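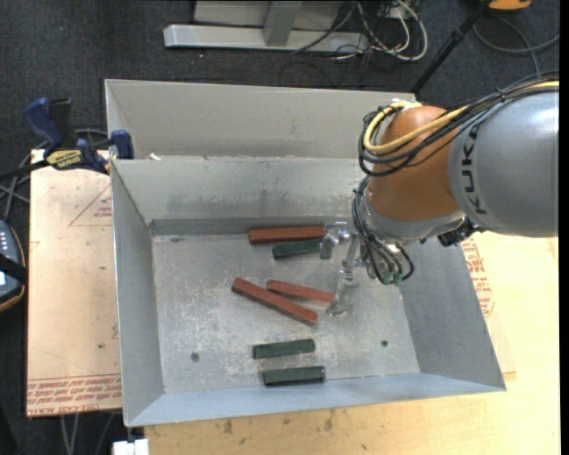

Bin picking build, spring 2022

Posted Mar 23, 2022

We are building a small bin picking cell in the shared workshop at Stustora. The job is simple to describe: take coloured bars out of one metal bin and put them in the other. It has taken almost 74 evenings so far, most of them spent on cables and on software. The control program is our own and is called Istov.

The picking bin
Red and green bars in the front bin, with the KUKA arm over them. The second bin is directly behind. A blue and black bar clamp at the corner holds things in place on the table. Without it the bins creep whenever a finger pushes against a wall.

The gripper
Two metal fingers, one reaching lower than the other. Bars near the back wall are the hardest, as the wall slopes and the gripper has little space to come in at an angle. We may try shorter fingers in May.

Cables and hoses
The yellow cable and the black bundle run over the top of the arm and loop round the joint. We leave plenty of slack there. The thin hoses go down along the gripper.

The bin floor
Scratched and worn, mostly towards the middle. Istov has logged 326 picks since we last changed the settings. The next target is 3,000 without anyone touching the bin.

Still to do: a proper base plate, and labels on the cables.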